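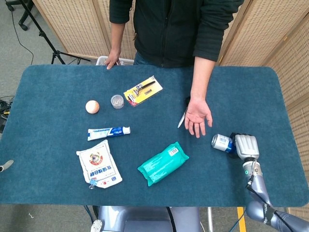

Tabletop handover and clearing task, mixed household items.

Call for participants: household item handling study

Muvach is looking for adults to take part in a study of how far robots have come with ordinary household chores. The work covers clearing a table, sorting small items and passing objects between a person and a robot hand. Published demonstrations tend to use boxes and blocks. Our item set has 133 objects of the sort found in kitchen drawers and bathroom cabinets, including toothpaste tubes, drink cans, wet wipes and razors still in their packaging.

The present state of the work is mixed. In the January round the system attempted 1,337 pick-and-place actions and completed 753 without help. Rigid items of regular shape gave few problems. Soft packs, thin items lying flat and anything with a loose lid accounted for most of the failures. Handing an object to a person is slower than putting it in a bin, and the timing of release is still poor. We do not expect the current round to settle whether the system is fit for home use.

What you will do

You will stand or sit at a table across from the robot. An operator, Rupert Thaler or a member of his team, will read out each task. In some tasks you hold out a hand to receive an item; in others you place items on the mat and step back. You will also do the same chores by hand so that times can be compared. Each session lasts two hours, including one break. Every participant attends three sessions.

Who can apply

You must be 18 or older, able to stand for 20 minutes at a time and have normal or corrected vision. Experience with robots is not required. Current employees of Muvach and its hardware supplier, Sterkness, are not eligible. We have 24 places.

Clothing and recording

Wear close-fitting sleeves and remove rings and bracelets. All sessions are recorded on video. Recordings are stored under a participant number and are not released outside the project without separate written consent.

Payment

Participants are paid after each completed session. Parking is free at the Benkirane building, ground floor entrance.

To apply, fill in the form at the Benkirane front desk or request a copy by mail. Applications close 2025-08-08.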